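Irneck Help Desk
Ticket 946
Subject: Kocsis finish calculator returns the wrong coverage for panels
Product: Moltar workshop planner
Status: Solved
Priority: Normal

Original report

First of all, I love this planner! I've moved all of my finishing jobs into it this spring and the cut list view alone has saved me a pile of scrap paper. But I've hit something odd in the Kocsis calculator (the tab that works out how much oil you need) and I can't get past it.

When I enter a single panel, the coverage comes out fine. When I save that panel to a project and open it again, the oil amount doubles. Save it again, and it stays doubled. If I delete the panel and type it back in by hand, the amount is right until the next save.

Steps to reproduce:
Open a new project.
Add one panel, length 1000 mm, any width.
Set coats to 2.
Note the oil amount.
Save, close the project, reopen it.
The oil amount is now twice what it was.

What I expected: the same number before and after saving.

Things I've tried: clearing the cache, a different browser, signing out and in again, switching from metric to inches and back. The inches trick was interesting, because the length converted perfectly and the oil amount still came back doubled. So the size is being read correctly and something else is off.

Support reply, Thursday, 9:40 a.m.

Thanks for such a clear write-up, it made our morning! We followed your steps and got the same result on the first try. Could you check two things for us?

Does it happen with coats set to 1?
Is "finish both faces" ticked on the panel after you reopen the project?

Please also tell us which oil profile you're using. The Gullik profile was updated in May and we'd like to rule it out.

Customer reply, 11:15 a.m.

Oh, that's a great question about the faces. I never tick that box, I only oil the top. And yes, after reopening, it's ticked! I untick it, the number drops to the right one, I save, and it's back on when I reopen. Same with one coat.

I'm on the Gullik profile but I switched to the plain hardwax one and nothing changed, so I'd say the profile is innocent.

Extra detail in case it helps: I tested 11 saved projects. The ones I made before the update open correctly. Every one I made after it has the box ticked. Panels and boards both do it, while legs and rails are fine. Attached: a flat board in pale wood with plenty of grain and knots showing.
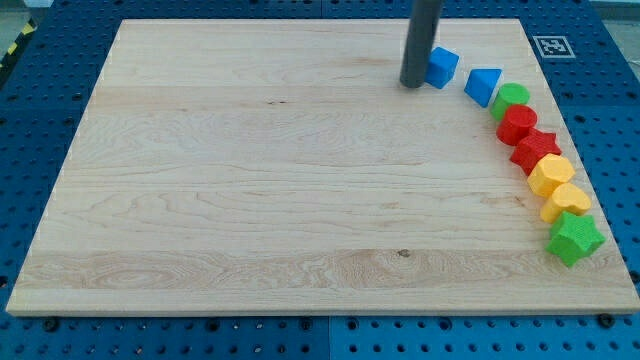 Seeing the same on my account, and it isn't limited to oil. The stain amount doubles too, and so does the cost line under it. Old projects stay correct until you duplicate one, then the copy has both faces ticked. Unticking it in the copy doesn't stick either.

Support reply, 2:05 p.m.

The duplicate clue was just what we needed, thank you both! The save routine was writing "both faces" as the default for anything entered as a flat piece and ignoring your own choice. Copying a project runs the same routine.

The fix is live now. To pick it up:

Reload the planner page.
Open each affected project and untick "finish both faces".
Save once.

Stain and cost lines will correct themselves on that save. If you've exported a shopping list from an affected project, please export it again, as the old file keeps the old amounts.

Customer reply, 4:30 p.m.

Reloaded, unticked, saved, reopened, and the number held! I went through all 11 projects and every one is right now. Duplicating works as well. I'm so pleased, I have a tabletop to price up this evening and I can finally trust the total.

One small wish while I'm here: could the faces box sit next to the coats field? It's easy to miss down at the bottom of the panel form.

Support reply, 4:50 p.m.

Passed along to the design team as a feature request. Closing this ticket as solved. Reply here to reopen it if the box comes back on.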